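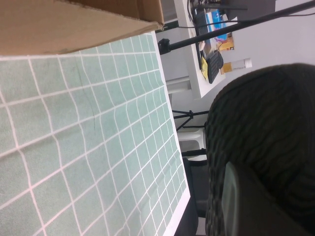 How should a cotton tablecloth be washed before its first use?

Wash it once on its own, in cool water, with half the usual amount of detergent. Dry it flat or on a line, and iron it while it is still slightly damp. New cotton carries a finish from the mill that repels water, and some dyes release color in the first wash.

Caring for Table Linens
Household Guidance Series, Flandell Textile Center, Prulavthorpe
Revised 29 October 2019

This page explains how to wash, dry, press and store tablecloths, runners and napkins made of cotton, linen or a cotton blend. It does not cover silk, wool or vinyl-coated cloths. Where a care label differs from the advice given here, follow the label.

Before washing

Shake the cloth outdoors to remove crumbs. Check both faces for stains in good light and treat each one before the cloth is wet all over. Candle wax should be left to harden and then lifted with the edge of a spoon. What remains can be drawn out by placing plain paper over the mark and pressing with a warm iron, changing the paper as it takes up the wax.

Treating common stains

Red wine: Blot with a clean white towel. Rinse from the back of the cloth with cold water, then apply a small amount of liquid detergent and leave it for 17 minutes.

Grease and salad oil: Cover with cornstarch and leave overnight. Brush off the powder and work dish soap into the mark with the fingertips.

Coffee and tea: Rinse in cold water as soon as possible. Old marks may need an oxygen-based bleach, mixed as the package directs.

Ink: Place the stained area face down on a paper towel and dab the back with rubbing alcohol. Move to a clean part of the towel often. Test a hem first, as alcohol can lift printed color.

Do not use chlorine bleach on printed or colored cloths. Do not put a stained cloth in the dryer. Heat sets most stains, and a mark that has been through a hot cycle is seldom removed in full.

Washing and drying

Load the machine loosely. A large cloth should be washed without other heavy items and spun at 400 revolutions per minute, or at the lowest setting the machine offers. Higher speeds press in creases that are hard to iron out later. Remove the cloth promptly, hold it by two corners and snap it firmly before hanging. Line drying is preferred – a cloth hung straight needs far less pressing.

Pressing

Iron dark or embroidered cloths on the reverse side. Begin at the center and work toward the hems. Printed checks and stripes should be pressed along the line of the pattern, never across it on the diagonal, which pulls the weave out of square.

Storage

Roll large cloths around a cardboard tube covered in acid-free tissue. The Dromach tube stocked at the Center is 46 inches long and suits a cloth folded once. Starch should be left out until the cloth is next needed, as it attracts insects.

Cloths for the holiday table are best taken out in November and aired for a day before pressing. Printed copies of this page may be requested at the front desk under leaflet number 1529.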